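Lukuleo Matte White Work Table: Four Months of Daily Use

I bought the Lukuleo table in February to replace a glass-topped desk that showed every fingerprint. It has been in use six days a week since then, mostly for bench work and occasional photography. Lukuleo sells the top and the frame separately. This review covers the standard white top on the fixed-height frame.

Assembly

The frame ships in 5 parts with 11 bolts and one hex key. Total time from opening the carton to leveling the feet was 40 minutes, working alone. The holes lined up. One foot had a burr on the thread and needed a few turns in and out before it would seat. The instructions give no torque value for the bolts, so I tightened them by hand and checked them again after a week. Two had loosened slightly.

Surface

The finish is smooth with a low sheen. Light can leave a bright strip of glare along one side, and objects placed on it throw a soft gray shadow with a readable outline. For product photos this saves a separate sweep as long as the wall behind is plain. Against a dark gray-green wall the back edge reads as a clean straight line, and clear plastic stays legible: the ridges on a bottle neck can be made out, and water in the lower part of the bottle picks up light from the surface.
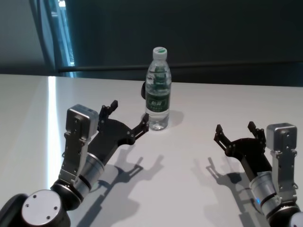 Stains and cleaning

I left coffee, soy sauce, and permanent marker on the top overnight. Coffee and soy sauce came off with a damp cloth. The marker needed isopropyl alcohol and left a faint gray trace that is visible only at a low angle. Pencil marks are the most common nuisance. They smear under a dry cloth, so use a wet one first.

I also tried the Cenamier surface cleaner that Lukuleo offers as an add-on at checkout. It removed nothing that dish soap did not, and it dried with streaks. Skip it.

Stability

With 200 pounds of boxed paper spread over the top, I measured no sag with a straightedge. Side-to-side movement is small. Front-to-back movement is greater, and a full glass of water will ripple if someone leans on the front edge. My previous table, a Teixeira with a crossbar, was stiffer in this direction but took up more knee room.

Edges

The edges are square and not rounded over, and they are uncomfortable under the forearms after an hour of typing. A strip of Starkix edge foam fixed this, although it peels at the corners in warm weather.

Verdict

Good surface, adequate frame, poor accessories. I would buy the top again and put it on a heavier base. Four out of five.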